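Home | Workshop | Laundry | Kitchen | Shed | Ask Us

Print this page | E-mail to a friend

Keeping a two-arm folding bench in good nick

Quick notes from the Sastham workshop, typed up by Yaa Wumbei. Updated 12 Nov 2025.

Bit of a rush this one, Zorica wants the bench back by lunch. These are for our two-arm garment bench but most of it will do for any small pair of arms bolted to a table. Power off first for anything with a spanner in it. Power off at the wall, I mean, and prop the forearms before you do it - they drop.

Cables first. Always cables. Run the camera lead back along the forearm, small ties, leave a decent loop at the wrist and another at the elbow. Too tight and it pulls the plug out the first time the arm reaches across. Too loose and it hooks a sleeve. Swing the wrist right round by hand both ways before you snip the tails. Snip them flush too, a sharp tail snags knits something shocking (ask Obsa about his good jumper).

Ties go brittle. Swap the lot every 300 hours, dont wait for one to go.

Camera plugs. Push till they click. If the picture drops out only when the elbow is bent, it's the lead and not the camera, so save yourself the money. Keep a spare lead in the drawer, labelled, both ends tested.

Wrist screws. Check weekly. Dab of the blue threadlock, the medium one. Desta used the permanent stuff in October and we ended up with a soldering iron on the screw heads for an afternoon. One screw at a time, never have them all out or the housing shifts and you're back to square one with the calibration.

Gripper fingers. Wipe with a barely damp cloth. No metho on the rubbery sort, it makes them shiny and they stop gripping. Lint packs in behind the finger where it pivots, so get in there with an old toothbrush. Fluff from fleece is the worst. 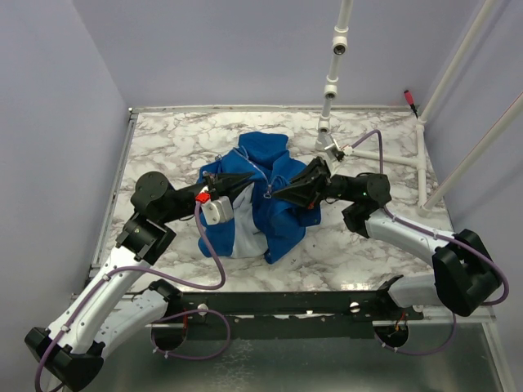 Both grippers down at the zip on the blue top.

Zips are the hard bit so use one for your test after any repair. Soft tees will hide a lot of sins. With a zip you find out quick smart if one finger is sitting a millimetre low. Lay the garment down messy, don't help it. Same garment each time or you can't compare. We run it 5 times, and if it muffs the pull more than once the fingers come off and get re-seated.

Closing force - start low. Adanech has ours set a touch above what it takes to hold a sock. Any higher and you get little crease marks on thin stuff, and the motors run warm. If a wrist is too hot to leave your hand on, stop and let it cool, then look for a cable binding before you blame the motor.

Table top. Plain cloth, warm water, drop of dish soap. Dry it properly. No polish!! Spray polish makes the fabric skate and everyone thinks the arms have gone wrong. Cost us most of a day, that did.

Shoulder bolts. Big ones down at the table edge. Go round them every 900 hours with the torque wrench, number's on the Kassa card inside the cupboard door. Do left arm then right so you know where you're up to if the phone rings. Grab the forearm and give it a wiggle after. Any clunk at all, do them again.

Rails and posts round the back - just push on them. If a joint turns in your hand nip it up. Wobbly posts give you wobbly pictures and you'll chase that for ages.

Re-zeroing. After any knock, any screw, any new finger. Takes about 4 minutes so no excuses. Arms to the park position, clear the table, run the zero, then touch fingertip to fingertip in the midle of the table and check they meet. If they don't, do it again before you go touching any settings.

Write it in the book. Date, what you did, your initals. Desta, legibly please.

Spares worth having on hand: a bag of small white ties, one camera lead, a set of fingers, wrist screws, threadlock (MEDIUM). The Ladier kit has most of that but the screws in it are a hair too long, so file them or get them from Brustwood by the packet.

Still to write up: swapping an elbow motor. Obsa's got the notes.

Print this page | E-mail to a friend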